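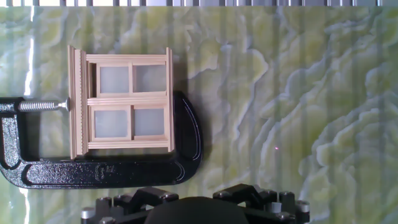
3.2 Collecting the clamping demonstrations

Figure 2. Wrist view from the clamping task: a miniature wooden window held upright in a black C-clamp, with the screw pad against the fluted left moulding. The top edge of the gripper is at the bottom.

We gathered demonstrations in two ways. In hand guiding, the operator takes hold of the arm just above the wrist and moves it through the task while the motors carry its weight. In remote control, the operator sits at the Banetti desk with a small leader arm and works mainly from the wrist view, the same view the policy receives later on. The full set holds 1214 demonstrations, all recorded with the Trandness software in a single layout of the bench. A further 138 were dropped before training, mostly because the joint readings and the pictures had drifted out of step.

The clamping task is the one we enjoyed most, and the one that taught us most about our own method! The arm has to approach the window, take hold of it by one of the side pieces and lift it clear after the screw has been backed off. Written down, this looks easy. In practice the moulding stands proud of the panes, the rails above and below are built up from thin strips, and a grip that lands a little too far in will squeeze a pane (which we very much wanted to avoid). Operators learnt to come in slowly, pause with the fingers open, and close only when the uprights in the wrist view looked parallel to the fingers. We never asked for that pause. It crept into the remote-control recordings by itself during June, and the policy trained on them picked it up beautifully.

Hand guiding gave smoother paths. With a palm on the arm you can feel the first light touch against the wood, and people correct for it before they have thought about it. The trouble is that a guiding hand also hides things: it blocks the outer camera, and it lends the arm a steadiness that the arm doesn't have when it moves alone. Several hand-guided policies reached the window well and then pressed too hard, a fault we hardly saw with remote control. We now think of the two sorts of recording as partners, and mix them in every batch.

The bench surface deserves a word as well. Marbled green and white, with pale bands running across it, it gives the vision network far more to sort through than a plain mat would. The glossy black paint of the clamp catches highlights which shift as the wrist turns, and the frosted panes have very little contrast of their own. Our first network, taken over unchanged from the Quispe study, kept fixing on those highlights. Training with random changes of brightness cured most of this, and it was a real pleasure to see the predicted grasp point settle on the side moulding and stay there.

Each demonstration was cut into approach, contact and lift. The cuts were made from gripper opening and motor current, then checked by eye. Where the two signals disagreed we kept the earlier time, so that the contact stage always includes the moment of first touch. Operators could also mark a slip with a foot pedal. We recorded 129 such marks and left those recordings in, as the recovery that follows a slip is just what we want the robot to see.

The same procedure was used for the other bench tasks in the Brultoseck set, with the grip force limit changed to suit the part. Section 3.3 describes how the three stages are weighted in training.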